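# Namholm travel document notices

Version 2, dated 30/07/2021. Maintained by Genowefa Kubiak and Dorothy Stockdale. 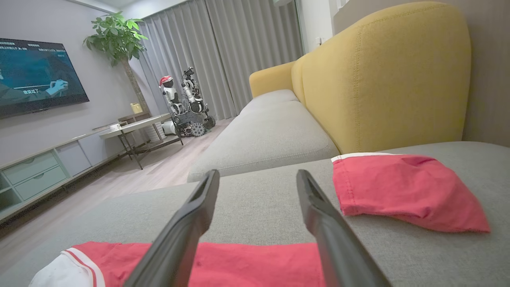 *Photo: Brimell*

The dataset holds public notices on the refusal, withdrawal and return of travel documents, as printed in the official bulletins of the Namholm and Courtois administrations. Each record is one notice. A notice that names several office holders stays as one record, with the names held in a separate table.

## Contents

- `notices.csv` — 2344 rows, one per notice
- `persons.csv` — office holders named in the notices, linked by `notice_id`
- `text/` — full text of each notice, UTF-8, one file per row
- `changes.txt` — corrections since version 1

Of the 2344 notices, 2075 give a legal ground. In the rest the field `ground` is empty. We have not tried to fill it from press reports.

## Fields in notices.csv

| Field | Type | Notes |
|---|---|---|
| `notice_id` | string | stable between versions |
| `issuer` | string | `namholm` or `courtois` |
| `action` | string | `refuse`, `withdraw`, `suspend`, `return` |
| `ground` | string | as printed, may be empty |
| `date_printed` | date | date of the bulletin, not of the decision |
| `appeal` | boolean | true if the notice mentions a right of appeal |
| `lang` | string | language of the printed notice |

`suspend` is used only by Courtois. Namholm bulletins use one word for suspension and withdrawal, and both are coded `withdraw`.

## Collection

Bulletins were scanned at the Zevbridge reading room and put through character recognition. Kubiak coded the Namholm notices and Stockdale the Courtois ones. Each then checked a sample of the other's work; where they disagreed, the printed wording was followed and the case listed in `changes.txt`.

Notices run to up to 4000 characters. Longer annexes were left out.

## Known problems

- Two spellings of the same surname may appear as two persons. Matching was done by hand and is not complete.
- Joint notices printed in both bulletins appear twice, once per issuer. Use `joint_id` in `persons.csv` to find them.
- Titles of office are given as the issuer wrote them. Courtois puts many Namholm titles in quotation marks — these have been kept.
- A `return` notice does not always refer back to the notice it reverses.

## Use

The files may be copied and changed for research and reporting, with credit to the maintainers. Names were public when printed, but some of those listed have since left office. Please do not join `persons.csv` to address data.

Corrections should quote the `notice_id` and the bulletin page. The next version is planned for August and will add the missing Courtois supplements.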